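About Clulivwood

Clulivwood is a dog grooming salon on the edge of Wirkport, next to the tire shop and across from a bakery that has done terrible things to our staff's lunch budget. We wash, clip, brush out and dry dogs of every size, and a limited number of cats, by which we mean the cats who will allow it.

We opened with two grooming tables, one tub and a sign that had our phone number wrong. The sign was fixed in the first month. The tub lasted longer than it should have, and those of you who came to us in the early days with a Newfoundland have our continued thanks for your patience and for the loan of the towels.

These days there's a team of 12, a proper bathing room, and a second salon in Rovbridge for people who got tired of the bridge traffic. Both salons keep the same hours and the same prices. The Rovbridge one has better parking. The Wirkport one has the bakery.

How we work

Every dog gets a quiet look-over before anything wet happens. We check the coat, skin, ears, nails and general opinion of the day. If we find a mat that can't be brushed out kindly, we'll call you and talk about taking it shorter. We won't spend an hour yanking at it so you can keep a fluffy tail for the family photo. Coats grow back. Dogs have long memories.

We don't use heated cage dryers. We dry by hand, at low speed for the nervous ones, and it takes as long as it takes. That's why we ask you to leave a decent gap before your dinner reservation.

We book one dog per groomer at a time. This is a poor way to get rich and we have an accountant who brings it up.

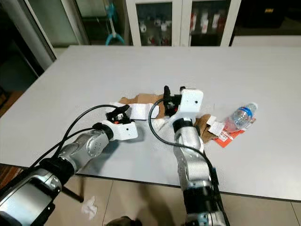
How often should my dog be groomed?

Most curly and long-coated dogs do well with a visit every six to eight weeks, with brushing at home in between. Short-coated dogs can go longer, though heavy shedders are much nicer to live with after a good bath and blowout in spring.

Puppies and first-timers

We'd like to meet your puppy early, once your vet is happy with the vaccinations. A first visit is short: a bath, a little trimming around the eyes and feet, and a lot of standing around being told how wonderful they are. We run the clippers nearby so the sound becomes dull. Dull is what we're after. The puppies who find us boring at 16 weeks are a pleasure to groom for the rest of their lives.

Older dogs are welcome too. We have padded mats, a ramp up to the tub, and no objection to a customer who needs to lie down halfway through. Tell us about sore hips, heart trouble or any medication when you book, and we'll plan the appointment around it.

The Shirima Wash

People ask about the name on the price list. Shirima was a rescue dog of uncertain parentage who came in with skin so touchy that most shampoos set her scratching. We worked out a routine for her with lukewarm water, an unscented wash, two long rinses and no perfume spray at the end. Other owners wanted the same, so it went on the menu under her name. She received no royalties beyond cheese.

It isn't a medical treatment. If your dog has sores, hair loss or a smell that clears the car, please see your vet first and us second.

A few house rules

Dogs should arrive on a leash and cats in a carrier, including the cat who "never runs off." Please give your dog a chance to pee before coming in. Our potted fern is on its third replacement.

If you have to cancel, let us know by noon the day before. If you're running late, call anyway and we'll do our best to fit you in, or at least be honest about our chances.

Prices depend on size, coat and condition, and we give you a figure at drop-off. If the job changes once we get under the top layer, we call before we carry on.

You can book by phone or at the front desk in Wirkport or Rovbridge. Messages left overnight are returned from 8 a.m., after the first coffee.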